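The Meline Crossing

Part one: the gauge

The water gauge at Daveden stood on the upstream face of the second pier, and Traian Ursu read it at six in the morning and again at six at night. The figures went into a gray ledger with ruled columns. He used pencil, as the previous keeper had, and initialed each entry.

In December the reading climbed 13 centimeters between one evening and the next morning. He entered the figure, went inside, and telephoned the district office at Urnora.

Paula Cârstea answered.

"Thirteen since last night," he said. "No rain here."

"None here either. What does Jitaru say?"

"Jitaru doesn't pick up."

She asked him to repeat the reading and he did. The Jitaru station was upstream, below the old reservoir, and was staffed by Virgil Bogdan, who had missed two calls in eleven years. Both had been explained in writing.

The ferry rule was simple. At a reading of 800 the cable ferry on the Meline stopped carrying vehicles. There was a second, lower limit for loaded trucks, which the operators treated as advice. Ursu checked the gauge once more with a flashlight and walked down to the landing.

Ferhat Avcı had the ramp down and a flatbed waiting. He listened to the figures with his hand on the winch housing.

"We're under," he said.

"You're under now."

"How long does a crossing take?"

"You know how long."

Avcı looked at the river, which was brown and carried small branches. Then he waved the truck back up the slope. The driver, Sem Hermans, climbed out and asked who was going to pay for the delay. He had 3000 kilos of seed potatoes under a tarp and a buyer on the other bank who would refuse them after noon. Avcı said the company would not pay and the district would not pay. Hermans wrote both statements down on the back of his delivery note and asked for a signature, and Avcı signed.

They waited in the ferry house, where Avcı's wife had set the table for anyone who was held up. Hermans ate two bowls of soup and asked for bread. Ursu sat nearest the telephone and did not eat much.
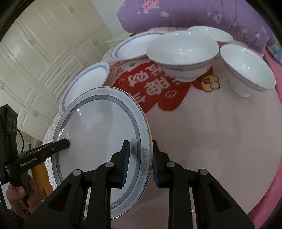 Part two: Jitaru

The call came at twenty to ten. It was Bogdan, on a bad line.

"The sluice motor failed in the closed position," he said, "and then it failed in the open position. I've been on the hand crank."

"How far is it open?"

"Less than it was. I have 61 turns left."

Ursu asked for the time of the first failure and wrote it down. He asked for the level behind the wall. Bogdan gave it, coughed, and went back to the crank without hanging up. Over the line came the sound of the ratchet, slow and regular, with a pause after each turn.

Hermans came and stood by the telephone with his cup.

"What's he doing?" he asked.

"Closing it."

"By himself?"

Ursu held up a hand for quiet. He had started a new column in the ledger, with one pencil stroke for each turn — he did not trust himself to keep the number in his head. Avcı went out to look at the cable and came back with his boots muddy to the ankle.

At noon the gauge read six centimeters under the limit. Ursu initialed the entry. Hermans asked whether that was rising or falling, and Ursu told him that it was one reading, and that he would have another in an hour.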